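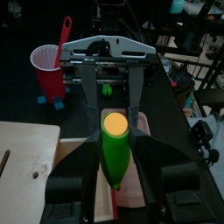
I started to look seriously at play food in October, when my niece moved into a flat with no room for a proper toy kitchen. She wanted one anyway, as a child of four wants things, and so we made her a shop on a windowsill. I learned quickly that a good vegetable for playing does not need much. A glossy green cone, wide at the flat top and coming down to a rounded point, with faint ridges along it and a round yellow-orange disc set into the top inside a thin green rim: you can call it a vegetable, or an ice cream, or a lamp, and it will answer to all three. A pale pink tray with rounded corners makes a counter for it. My niece would have sold me the tray as well, if I had let her.

The person who taught me to see these things properly is Athina Kourkoulas. She has sold toys for 35 years from a narrow shop in Heddale, between a shoe repairer and a bakery. The shop is called Jonum, a name which came with the building and which she never changed. When I visited her in the morning, before opening, she was washing play food in a basin, and she gave me a towel and let me dry.

"People think they buy a carrot," she said. "They buy the noise it makes in the pan."

She is right about the noise. We tried it at her counter with a tin pan and whatever came out of the basin. The hollow plastic pieces make a light clatter, a little like rain on a caravan. The wooden ones knock. Felt makes no sound, and Athina told me that parents in flats with thin floors ask for felt, and that their children borrow the wooden ones from friends.

There is also the matter of size. A strawberry can be as large as a cabbage and no child complains. What they do mind is a thing that rolls away. A lumpy shape stays where you put it, and a flat end is better still, for you can stand the piece up and it looks important. I watched a boy in the shop arrange 6 things in a row on their ends, go away, come back, and turn all of them around to face the door.

Bülent Yüksel makes wooden food under the name Skukuvwood, in a workshop behind his mother's house. He turned pears for two years before he tried anything else. He sold 2,000 of them, and he says he can still make one with his eyes closed, although he has promised his wife that he will not. His aubergine has 47 drawings behind it. He showed me a few of the early ones, and I must admit that I preferred number three to the one he makes now.

Colour was the subject where he and Athina did not agree. He likes quiet colours, the green of a real bean, the brown of a real potato. She wants them bright. A child plays on the floor, she says, often in the corner behind the sofa, where there is little light, and the quiet potato is lost there until spring. I have been behind my brother's sofa since then and I am on her side — I found a yellow lemon at once, and the wooden mushroom only with my knee.

If you are buying for a small child, look first at what is already in the box. Old sets are good company for new ones. My niece keeps her new things together with three pieces from a Tsoukalas picnic set that belonged to her father, and the teeth marks on the cheese are his. Check for cracks, wash everything in warm water with a little soap, and leave it on a towel overnight. Anything small enough to go fully into the mouth should wait on a high shelf until the child is older.

The windowsill shop is still open, most days after five. Last week the price of an onion was two buttons, and I was told to bring my own bag.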